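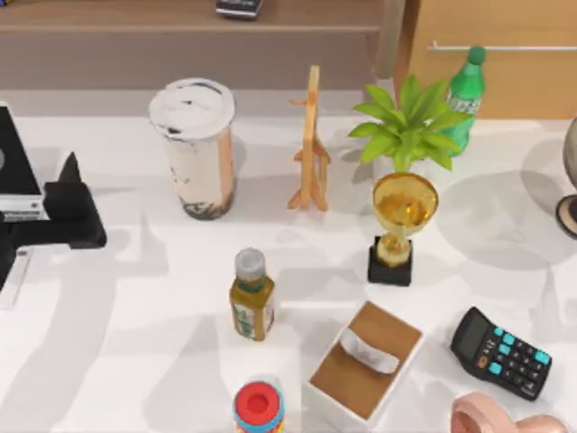
sim tabletop, left gripper next to the bubble tea cup

Ticket: Mernov planner stalls on approach, cluttered table
Opened 7/17/24
Status: open, workaround in

Planner times out after 300 ms, arm just holds. Only on the full clutter set. Same start pose with fewer objects is fine.

Tried:
- bumped timeout, no change
- swapped collision mesh on the easel stand, thin upright was getting padded way too fat. helped a bit
- turned off shadow pass in Trultano - no diffrence, so not perception

Log shows up to 13 retries then gives up. Padding was set to 8 mm, dropped to 2, plans now. Dont merge yet, need to rerun teh trophy grasp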